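Section 4. Oiling and Caring for Your Florach Board

Read this section before you open the oil. The leaflet packed with earlier boards promised a finish that "lasts for life." It doesn't, and that line has been dropped. A cutting board is a piece of wood that gets wet and gets cut. It needs oil now and then, and it needs to dry out in between.

4.1 Before first use

1. Peel off the paper band. If glue stays behind, rub it with a little cooking oil and wipe. Do not scrape it with a knife.

2. Wash both faces with warm water and a drop of dish soap. Wash both even if you plan to use only one. A board wetted on one side tends to cup.

3. Stand the board on its long edge and leave it overnight. A board that feels dry after an hour is usually still damp inside, whatever the video on the store page says.

4. Check that it sits flat on the counter. A slight rock often goes away after the first oiling. If it doesn't, contact us and quote part number 474.

Note: The board is sold as "pre-oiled." Treat this as a light coat put on for shipping and oil it again yourself.

4.2 Choosing an oil

Use plain food-grade mineral oil. The Norora board cream sold alongside this product is mineral oil with beeswax. It smells nice and leaves a softer feel, but we have not seen it protect the wood any longer than the cheap bottle from the drugstore. Buy it if you like it.

Do not use olive, corn or sunflower oil. They go sticky and then they smell.

Be wary of anything labeled "antibacterial." Oil slows down water. It does not clean the board, and you still have to wash it after raw meat.

4.3 Applying the oil

1. Warm the bottle in a bowl of hot tap water for a few minutes. Do not put it in the microwave.

2. Pour a small pool in the middle of the board and spread it with a lint-free cloth, going with the grain.

3. Do the edges and ends as well. End grain drinks far more than the face, so go over it twice.

4. Leave the board for 12 hours, then wipe off whatever is still on the surface. If it feels greasy, you used too much – no harm done, just keep wiping.

5. Turn the board over and repeat on the other face.

Caution: If you use a drying oil such as linseed or tung, spread the used cloths flat outdoors until they are stiff. Balled-up rags can catch fire by themselves.

4.4 How often

You will read "once a month" everywhere, including on our own box. We don't know where that number came from. Drip some water on the face instead. If it beads, leave the board alone. If it soaks in and darkens the wood, it is time.

4.5 Stains and knife marks

1. For onion or garlic smells, rub with coarse salt and half a lemon, rinse, and dry on edge. This works some of the time.

2. For raised grain, sand lightly by hand with fine paper, wipe off the dust, and oil again.

3. Shallow knife marks are normal and do not need filling. Compare a pale face before you decide yours needs sanding.
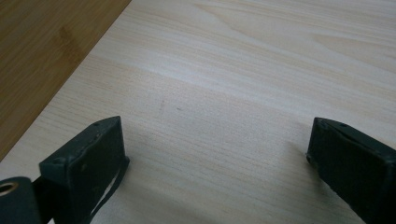 4.6 What the warranty covers

Splits along a glue line are covered. Warping from a dishwasher is not, even if it happened only once. Keep your receipt – the registration card does not replace it.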